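Moving the backups off the old box

The Lenier had been my backup target for long enough that I stopped thinking about it, and in May it began logging read errors on one disk. The count was low, 4 on the first scrub, but the second scrub a week later gave 174. I ordered a replacement and used the wait to rethink the layout.

Until now every machine pushed its own archive overnight. That meant each laptop held credentials that could delete its own history. Shalini Goel pointed this out to me two years ago and I did nothing. The new arrangement is pull-based: the backup host connects out with a read-only key, copies what changed, and takes a snapshot. The clients know nothing about it.

Deduplication was the second question. I ran the full set, 236 GB of documents, photos and render output, through Brallolora with default chunk sizes. It came to 78 GB. Most of the savings are in the render folders, where I tend to save the same project under a new name every evening. Photos barely shrink, as expected.
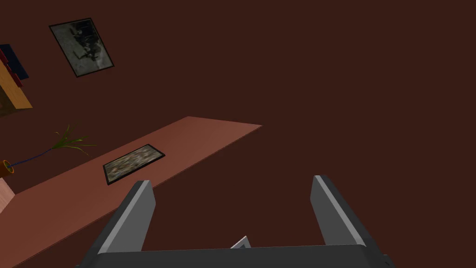 Gripper open over the maroon background.

Restore speed is where the defaults hurt. Small chunks give a better ratio but a large index, and the index has to fit in memory or everything crawls. I doubled the chunk size and lost very little space. Máté Farkas runs the same software with larger chunks still and reports no trouble, though his data is mostly video.

Retention is now daily for two weeks, weekly for three months, monthly after that. Pruning runs at 3:30 a.m., after the pull has finished - if the pull is still running, the prune exits and tries again the next night. An earlier version of my script did not check for this and left a stale lock that took an evening to find.

Still to do: an off-site copy, and a restore test onto a blank disk. I have restored single files and one directory so far. I don't count that as a test.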